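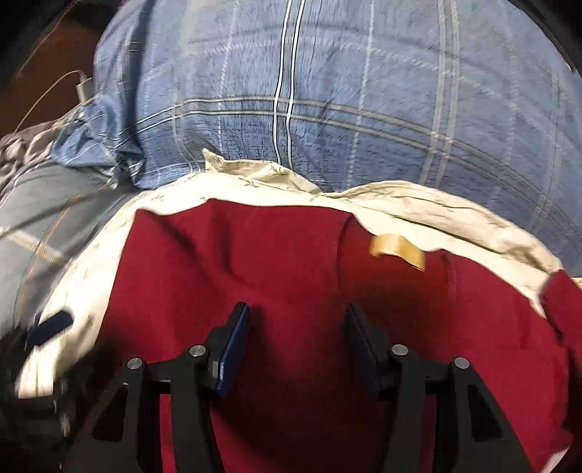
Against the Matching Set

Bedding is sold in sets, and the set is a poor unit of purchase. My argument is that a bed should be assembled from separate pieces, chosen by fibre, weave and weight, and that the colours should be allowed to fall where they may. A blue plaid pillow on a cream leaf print, with something deep red on top, is a perfectly sound arrangement.

Consider what a set contains: a fitted sheet, a flat sheet, two pillowcases and often a quilt cover, all cut from one cloth. The pieces do different work. A fitted sheet is under tension at the corners and takes abrasion from hips and heels. A pillowcase takes skin oil and is washed more often than anything else on the bed. A quilt cover does very little except hang there. To specify one fabric for all of them is to over-build the cover or under-build the sheet, and manufacturers generally choose the second.

The result is uneven wear. In our house the fitted sheet from a Verka set failed along the elastic while its quilt cover was still close to new. The colour had been discontinued, so the rest of the set was orphaned. Under the logic of matching, we should have replaced all of it. We bought one plain sheet and carried on.

Liam Lightfoot, who sold linen at Hulme before the shop closed, disagrees with me. He holds that customers buy sets to avoid making decisions, and that avoiding decisions is worth money. I accept the first half. The decisions are few, though, and they stay made. Percale for sheets if you sleep warm, flannelette if you don't. A crinkled weave suits pillow covers, as it needs no ironing and hides the creases it will get anyway. Pile fabrics belong on top, where they can be shaken out and washed by themselves. Red ones in particular should be kept away from pale sheets in the machine for the first few washes.

Thread count should be ignored above a modest level. I have slept on a sheet labelled 900 and on one labelled 235, and the lower number was the better sheet - flatter, cooler and quicker off the line. High counts are often reached by counting the plies in a yarn separately, and the label seldom says so.

There remains the matter of appearance. A matched bed looks correct for the few minutes after it is made. Once slept in, it wrinkles like any other, and a single pale colour shows every fold and every mark. Checks and small prints are more forgiving. They also make sorting easier: each piece can be told from the others in a full basket, and the single can be told from the queen without unfolding both.

My recommendation is to buy sheets in pairs, pillow covers whenever a decent one is marked down, and blankets singly. Wash at 40 degrees, or 60 for the pillowcases if the care label permits it. Replace each piece when it fails, and leave the others on the bed.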